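Heat networks need a price people can check

3 min read

My building in Zeltham was joined to the district heating network three winters ago. The heat comes from the old Zarnar works, which used to send it up a chimney. I think this is a good use of it, and I would vote for the scheme again. What I would not vote for again is the contract.

Lorente runs the pipes and sets the tariff. There are 2522 homes on the network and all of them have one supplier. If I dislike my electricity company I can leave. With heat I would have to put a boiler back in, and the terms of connection forbid it.

The tariff is tied to an index that Lorente works out itself. In April it went from 100 to 110. The letter gave one line of explanation, "changes in input costs". The main input is waste heat under a long fixed agreement, so I wrote and asked which costs had changed. The reply repeated the letter.

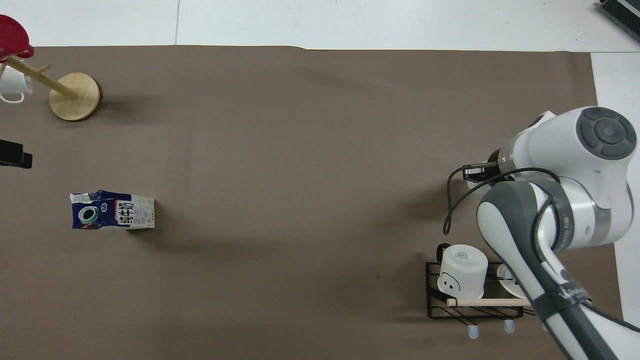 A mug tree and a milk carton on its side.

Over in Jiso they did it differently. The council kept a share in the pipes, and the formula is printed on the back of every bill. Prices there have gone up too. People grumble, but they can do the sum at home and see where the rise came from.

Lorente says publishing its figures would harm its commercial position. I find that hard to follow when it has no competitors in the town. The network was also built partly with public money, and the public ought to see the accounts for it.

The next extension will take the pipes across the river to the terraces. Before the council signs, it should ask for an open formula and a right of appeal to somebody outside the company. Neither would slow the digging.

Comments (3)

pipeline_pat: Same letter here. Still waiting for a reply to mine.

Northbank: We're on the extension list. Is the connection fee separate from the tariff?

oldboiler: Mine was cheaper on gas, but I don't miss the servicing.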